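Unit 6 handout – Life in cold and dry lands

Read before class. Bring the map worksheet from Unit 5, since the rivers you labeled there are used again in section 3.

## 1. Terms

**Climate** – the usual weather of a place over many years.

**Tundra** – flat or rolling land with no trees, where the soil below the surface stays frozen all year.

**Permafrost** – the frozen layer itself. The thin layer above it that thaws in summer is called the *active layer*.

**Rain shadow** – the dry side of a mountain range. Moist air rises on the windward side, cools and drops its rain there. It comes down the other side dry.

**Desert** – land that gets less than 10 inches (25 cm) of rain or snow a year. Deserts can be hot or cold. Most of Antarctica is a desert by this measure.

**Oasis** – a place in a desert where water reaches the surface or can be reached by a shallow well.

## 2. The tundra

The Arctic tundra covers the northern edges of North America, Europe and Asia. Winters are long and dark. In summer the sun stays above the horizon for weeks, the active layer thaws, and meltwater collects in pools because it can't drain down through the frozen ground.

Plants grow low and close together. Moss, lichen, sedge and dwarf willow are common. Roots are shallow. Animals either leave in winter (geese, many caribou herds) or stay and live on stored fat, lichen under the snow, or other animals.

People of the tundra have traditionally lived by herding, fishing and hunting. Reindeer herders in northern Europe and Siberia move with the animals between winter and summer pasture. Today many families live in towns for most of the year.

Building on permafrost is difficult. A heated house warms the soil beneath it, the soil thaws, and the house sinks unevenly. Two answers are in common use:

- raise the building on piles so that cold air passes underneath
- lay a thick gravel pad under the floor

Water and sewer pipes are often run above ground in insulated boxes for the same reason.

## 3. The desert

Cloudless skies let heat in by day and out by night, so the daily temperature range is large. Rain is rare but may be heavy. Dry stream beds (*wadis* in Arabic, *arroyos* in Spanish) can flood within minutes.

Desert plants save water in several ways: small or waxy leaves, thick stems, very long roots. Some pass the dry years as seed.

Settlements depend on a water source. There are three main kinds.

1. Rivers that rise in wetter country and cross the desert. The Nile is the best-known case.
2. Groundwater, reached by wells or by gently sloping tunnels (*qanats*).
3. Seawater with the salt removed. This takes a lot of energy.

Irrigation brings its own trouble. Water evaporates from the field and leaves salt behind. Without drainage – and enough extra water to wash the salt down – yields fall.

## 4. Comparison

| | Tundra | Hot desert |
|---|---|---|
| Main limit on plants | cold, short summer | lack of water |
| Soil | frozen below the surface | thin, sandy or stony, sometimes salty |
| Traditional herd animals | reindeer | camels, goats, sheep |
| Building problem | thawing ground | heat, blowing sand |

## 5. Questions for written work

Answer in full sentences. Due with the August packet.

- Why can tundra be wet underfoot although little rain or snow falls there?
- Draw a rain shadow in cross section. Label the windward side, the summit and the dry side.
- Explain how irrigation can damage a field.
- Choose one row of the table in section 4 and write a paragraph of about 8 lines on it.

Notes prepared by Cinzia Rinaldi. Map worksheet by Tadeo Toledo.
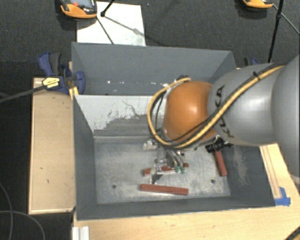 *KUKA robot arm over a grey bin.*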